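Sorkix (outdoor inspection robot)

Sorkix is a wheeled outdoor robot operated by the Wokarley estates service to survey paved paths.
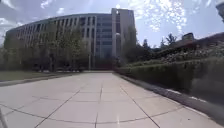 The machine entered regular use in June and is kept in working order by a small maintenance section headed by Femke Bosman. By 2018-02-11 it had recorded 3,738 kilometres of travel.

Setting up

Before each run the operator checks the tyre pressures, cleans the camera cover and compares the stored map with a known starting point. The forward camera is calibrated against a printed board at 7 distances. A full calibration takes 20 minutes and is repeated whenever the camera mount has been loosened.

Maintenance

Wheel bearings are inspected after every 137 hours of operation. Grit from paving joints tends to collect behind the front axle – a weakness of the original Plundero chassis – and is removed with a soft brush. Compressed air is not permitted near the seals.

Repairs

The most frequent fault has been drift in the steering sensor. Ibrahim Igwe, the section's senior technician, replaced the original bracket with a stiffer part made by Mahrous. The wiring was rerouted at the same time, and the connector now faces the rear. Replacement batteries are fitted as matched pairs and logged by serial number.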